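Téléphone reconditionné Prukum Kan : avis du service des essais

Rubrique : Téléphonie mobile
Appareil examiné : Prukum Kan, version double SIM, grade « très bon état »
Vendeur : Purnby
Prix relevé au moment de l'achat : 397 euros, chargeur non compris
Rédaction : Bouchra Benkirane
Mesures : Ching-wen Siu

Objet de l'essai

Le présent avis porte sur un téléphone reconditionné acquis anonymement auprès du vendeur en ligne Purnby, aux conditions proposées à tout client. L'appareil n'a fait l'objet d'aucun prêt, et le vendeur n'a pas été informé de la démarche avant la fin des mesures. Il lui a ensuite été demandé de répondre par écrit aux observations relatives à l'emballage et à la batterie. Sa réponse est reprise plus bas dans la mesure où elle éclaire l'appréciation du service.

Le Prukum Kan occupait à sa sortie le milieu de la gamme du fabricant, au-dessus du Piter, dont il partage le chargeur et la plupart des accessoires. Il n'est plus distribué neuf dans les réseaux habituels. Son intérêt tient désormais à sa disponibilité sur le marché de la seconde main, où il reste demandé par des usagers attachés à la prise casque et au tiroir pour carte mémoire.

Commande et réception

L'annonce de Purnby était dans l'ensemble conforme aux usages du secteur. Le grade esthétique y était défini, la capacité de stockage indiquée sans ambiguïté et l'absence de verrouillage opérateur mentionnée dans le titre. Deux points appellent cependant une réserve. L'état de la batterie n'était décrit que par la formule « batterie contrôlée », qui n'engage le vendeur sur aucune valeur. La garantie commerciale était présentée avant la garantie légale, et dans un caractère nettement plus gros, disposition de nature à induire l'acheteur en erreur sur l'étendue de ses droits.

Le colis est parvenu au service dans le délai annoncé. L'appareil était logé dans une boîte en carton neutre, entouré d'un film protecteur, accompagné d'un câble sans marque et d'un outil d'éjection pour le tiroir SIM. Aucun chargeur n'était fourni, ce que l'annonce précisait. La facture ne comportait pas le numéro IMEI. Cette omission est regrettable : en cas de vol ou de litige, ce numéro constitue le moyen le plus simple de rattacher l'appareil à l'achat. Interrogé, Purnby indique le communiquer sur demande par l'espace client, ce qui a pu être vérifié.

Aspect extérieur

Le grade « très bon état » autorise, selon la grille du vendeur, des traces d'usage invisibles à bout de bras. L'écran y répondait pleinement. Le châssis présentait une légère marque près du port de charge, perceptible à l'ongle et peu visible. La coque arrière, en revanche, avait manifestement été remplacée : la teinte différait un peu de celle du cadre et l'ajustement était moins régulier le long du bord droit. L'annonce n'en disait rien. Le remplacement d'une coque n'a rien d'anormal dans une opération de reconditionnement, mais l'acheteur devrait en être informé, en particulier lorsque la pièce employée n'est pas d'origine.

Les boutons de volume et de mise en marche répondaient normalement. Le lecteur d'empreinte a demandé un second enregistrement du doigt avant de fonctionner de manière satisfaisante.
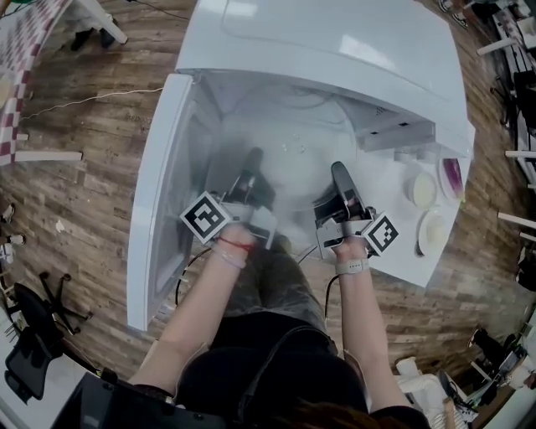 Lave-linge à chargement par le haut, couvercle relevé.

Identification et verrouillage

Avant toute mise en service, le numéro IMEI affiché par le système a été comparé à celui gravé sur le tiroir SIM. Les deux concordaient. L'appareil ne figurait pas parmi les téléphones signalés perdus ou volés, et aucun compte de l'ancien utilisateur n'y demeurait associé. Des cartes de plusieurs opérateurs ont été insérées successivement dans chacun des emplacements ; toutes ont été reconnues sans code supplémentaire.

Le service rappelle que ces contrôles sont à la portée de tout acheteur et qu'il convient de les effectuer dès la réception, pendant que court encore le délai de rétractation. Un téléphone verrouillé sur un réseau étranger fonctionne parfois parfaitement en Wi-Fi, et le défaut n'apparaît alors qu'à l'insertion de la carte.

Écran et prise en main

L'écran du Kan demeure agréable. La luminosité maximale suffit à l'extérieur par temps couvert et devient insuffisante en plein soleil. Les angles de vision sont larges, avec une dérive modérée vers le bleu. L'affichage de l'exemplaire testé était homogène, sans pixel défectueux ni marquage résiduel. La dalle paraît d'origine : le réglage automatique de la luminosité, souvent perdu après un remplacement de moindre qualité, opérait correctement.

L'appareil est assez lourd pour sa taille et son dos lisse appelle l'usage d'un étui. Les étuis du Piter ne conviennent pas, l'emplacement des objectifs étant différent, bien que plusieurs annonces consultées affirment le contraire.

Batterie et autonomie

La batterie est le point sur lequel les téléphones reconditionnés se distinguent le plus les uns des autres, et celui que les vendeurs documentent le moins bien. Ching-wen Siu a soumis l'exemplaire à une alternance de lecture vidéo, de navigation et de veille représentant environ 200 heures de fonctionnement. L'appareil tient une journée d'usage courant. Il ne dépasse pas ce seuil dès que la navigation par satellite est sollicitée de façon prolongée.

La décharge s'est révélée régulière jusqu'aux derniers pour cent, sans extinction soudaine. La charge est lente selon les critères actuels, et le dos de l'appareil tiédit sans excès. Purnby confirme que la batterie n'avait pas été remplacée et que son seuil interne d'acceptation n'est pas rendu public. Le service considère que cette information devrait figurer dans l'annonce. Un acheteur disposé à payer 397 euros est fondé à savoir ce qu'il acquiert.

Appels, réseau et son

La qualité des appels est bonne dans les deux sens. En environnement bruyant, la voix de l'utilisateur reste intelligible, au prix d'un traitement qui l'assourdit. Le haut-parleur principal manque d'ampleur et sature aux volumes élevés. La prise casque délivre un signal propre, sans souffle notable, et constitue toujours l'un des meilleurs arguments du modèle.

La réception mobile est correcte en ville. En zone rurale, le Kan perd le réseau plus tôt que les appareils récents, faute de prendre en charge certaines bandes de fréquences. Les usagers résidant à la limite d'une zone de couverture devraient en tenir compte.

Appareil photographique

De jour, les clichés sont détaillés et les couleurs fidèles, avec une tendance à éclaircir les ombres au détriment du contraste. En lumière faible, le bruit numérique apparaît rapidement et la mise au point hésite. L'objectif de l'exemplaire examiné était propre ; aucune poussière interne n'a été constatée, défaut pourtant fréquent après l'ouverture d'un boîtier. La vidéo est stabilisée de manière sommaire et se prête mal aux prises de vue en marchant.

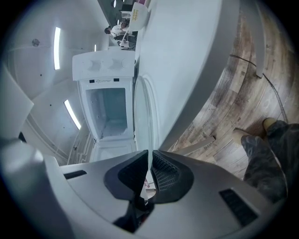

Logiciel et mises à jour

Le Kan est livré avec la dernière version du système que le fabricant a prévue pour lui. Les correctifs de sécurité ne sont plus diffusés. Il s'agit de la réserve la plus sérieuse du présent avis. Un téléphone qui ne reçoit plus de correctifs peut encore rendre service comme appareil secondaire, lecteur de musique ou téléphone de dépannage. Son emploi pour des opérations bancaires est déconseillé par le service.

L'annonce de Purnby ne donnait aucune indication à ce sujet. Le vendeur fait valoir que la politique de mise à jour relève du fabricant. L'argument est recevable quant à l'origine de la situation ; il ne dispense pas d'en avertir l'acheteur, pour qui elle détermine la durée d'usage du produit.

L'interface est fluide dans les applications courantes. Les jeux exigeants provoquent des ralentissements, et le passage d'une application à l'autre entraîne parfois un rechargement complet de la page consultée. Les applications préinstallées par Prukum peuvent pour la plupart être désactivées, mais non supprimées.

Service après-vente

Une demande d'assistance a été adressée à Purnby au sujet de la coque, sous l'identité d'un client ordinaire. La réponse, reçue à 17 h 17, le jour même de l'envoi, était courtoise et proposait au choix un avoir ou le renvoi de l'appareil aux frais du vendeur. Le remboursement n'a pas été évoqué spontanément. Il l'a été après une relance citant les dispositions applicables.

Appréciation du service

Notes attribuées, de 0 à 5 :
Conformité à l'annonce : 3
État général : 4
Écran : 4
Autonomie : 3
Appels et réseau : 3
Photographie : 3
Logiciel et sécurité : 1
Service après-vente : 3

Le Prukum Kan vendu par Purnby est un appareil soigneusement remis en état, dont le prix paraît élevé au regard de l'arrêt des correctifs. Le service ne le recommande pas comme téléphone principal. Il peut convenir à un usager qui recherche expressément une prise casque et une extension de mémoire, à condition d'obtenir par écrit, avant la commande, l'état de la batterie et l'origine des pièces remplacées.

Les acheteurs qui envisagent le Piter à la place du Kan trouveront un produit moins rapide, soumis aux mêmes limites logicielles. L'écart de prix entre les deux modèles varie fortement d'un vendeur à l'autre et doit être vérifié au moment de l'achat.

Cet avis ne vaut que pour l'exemplaire examiné et pour le grade indiqué. Les observations des lecteurs ayant acquis le même modèle peuvent être transmises au service des essais, à l'attention de Bouchra Benkirane, accompagnées d'une copie de la facture.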